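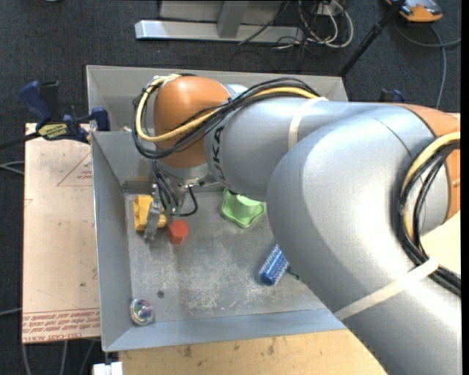
Enseñar a un brazo a vaciar una caja: memoria del proyecto
Macario Mendoza y Alina Voicu

1. De dónde salió la idea
Cuando en abril nos tocó elegir tema, los dos teníamos claro que queríamos algo en lo que hubiera que mancharse un poco las manos, y Dilia, nuestra tutora (a la que debemos muchísima paciencia), nos propuso trabajar con el KUKA del laboratorio. La tarea parece sencilla contada así: sacar objetos pequeños de una caja metálica sin que nadie programe cada movimiento, solo a partir de demostraciones hechas por una persona. ¡Pues tiene bastante más miga de lo que creíamos!

2. Cómo dimos las demostraciones
Probamos 2 maneras. En la primera, guiado manual, uno coge la muñeca del brazo y la lleva hasta el objeto; se aprende enseguida, pero al cabo de un rato cansa, y a Alina le costaba llegar a la pared del fondo. En la segunda usamos un mando a distancia con un programita propio al que llamamos Vullix, que guarda las posiciones y la apertura de la pinza. Grabamos 60 demostraciones, 20 a mano y el resto con el mando, casi todas los miércoles por la tarde.
Los objetos los escogimos muy distintos a propósito: un bloque rojo con facetas, un cilindro azul moteado, una pieza verde de borde ondulado, otra amarilla con relieves y una bola transparente con reflejos irisados, que fue nuestra pesadilla y también nuestra favorita.

3. Lo que nos costó
Lo peor fueron las piezas pegadas a las paredes inclinadas, donde los dedos de la pinza apenas tienen sitio para entrar. Macario repitió esas tomas 4 veces hasta quedar contento. También tuvimos que vigilar los cables en cada giro de la muñeca.

4. Lo que queda pendiente
Nos gustaría repetir las tomas a mano con el cilindro tumbado en otras direcciones y dejar el código de Vullix bien comentado para el grupo que venga después.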